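My visit to the Moynihan open lab day

So I finally got over to Plondon for the open day at Moynihan, and I came home with way more notes about rules than about robots! They start you off in the simulation room, where every new arm routine has to pass before anyone loads it on real hardware. Their house rule is 100 clean simulated runs, in 6 different virtual rooms, and a run with even one unexplained stop doesn't count.

I asked if people grumble about that. Oh yes, they do (loudly, I gather). 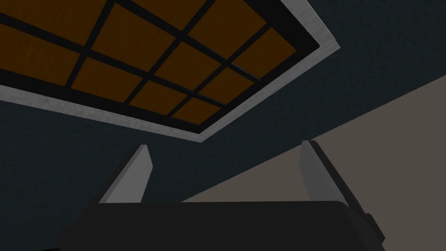 What I liked best was the start-of-run checklist. Gripper open and empty, arm clear of the walls, speed limit set, and only then do you press go. It's the same list for the simulator as for the floor, so you've got the habit by the time there's a real arm next to you. Over at the Kandus cell, the fenced one, 2 people have to sign the sheet, and the gate key stays in your own pocket the whole time you're inside. I tried to hand mine to our guide and got a very firm no!

The Finia demo was shorter, around 10 minutes, and mostly covered how they write up near misses. Plain words, same day, no blame. I'd have loved to read a few of them, but those stay in the building.

Next open day is in September, and you do need closed shoes. Lunch was soup, pretty good, and parking is behind the loading dock.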